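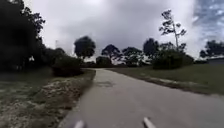

When Anitha Thomas started asking around about path robots, she had a budget line with a question mark in it and a folder of brochures that all seemed to promise the same thing. She looks after the paths at Fadberg, a park with a good deal of lawn and a fair number of old trees, and she wanted a machine that would travel the paths on its own and bring back a record of the surface, so that repairs could be planned in the winter and paid for in the spring. We talked for most of a morning over a pot of tea, and she was kind enough to go through the whole business from the beginning, wrong turns and all.

"I began with the price, like everybody does," she told me. "I had a number in my head and I went looking for a robot that fit it. What I should have done was walk the paths first and write down what the thing would have to cope with." She did that walk in the end, in August, with a notebook, and came home with 13 lines on a page. Soft edges where the pavement meets the grass. Sandy ground that gets kicked up along the verges. Bends with bushes right beside them. Old patches in the concrete, which she was most anxious about, as she wanted to know which ones were getting worse and which had simply always looked that way.

That page became the whole basis for the purchase, and she still sounds a little proud of it. She sent it to two suppliers, Levov and Fedoruk, and asked each of them to answer line by line. Levov wrote back with a lovely long letter and a discount. Fedoruk wrote back with six questions. "I liked the questions better," she said. "They wanted to know where it would be charged, who would carry it if it stopped, and how far that person would have to carry it. I hadn't budgeted for any of that, and of course you have to!"

The money, then. Her ceiling for the first year was 3168 dollars on top of the lease itself, and she was very clear that this was the part people forget. Out of it came a dry cupboard with a proper outlet, a spare battery, insurance, and a day of training for two of the grounds staff. She set 600 dollars aside for repairs and told the office not to touch it, however tempting it looked by fall. The software, a package called Utance, was billed separately by the month, and she admits she nearly signed without noticing that the storage went up in price as the records piled up - "and they do pile up, because you keep everything the first year, you can't help yourself."

I asked whether she had thought of simply buying outright. She had, for a long while, and she had even drawn up the figures both ways on the back of an old planting plan. Leasing cost more over time, but it let her hand the machine back if the paths proved too much for it, and she felt she knew too little to be stuck with a choice. Her advice to other parks is to ask for a trial on their own ground, on their own longest stretch, on an ordinary gray day, and to be wary of any demonstration held in a parking lot.
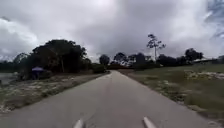 Marcelle Courtois, when I passed that advice along, agreed about the trial but thought a single one was far too few, and said she would want the same stretch done again after heavy rain and once more when the leaves were down, even if it meant putting off the order until the next budget. She would also have the supplier put in writing how long a replacement takes to arrive. "A lease is only as good as the spare they send you," was how she put it.

Anitha laughed when I read this back to her, and then wrote it down. She had asked for a replacement clause herself, she said, but only by telephone, and she meant to see to that before the renewal came up. She is also planning to ask for a second set of wheels in the next round, and for a few more hours of training, as one of the two people who had it has moved to another park. The notebook page has been typed up by now and is pinned inside the cupboard door, next to the charging instructions and the number to call at Fedoruk.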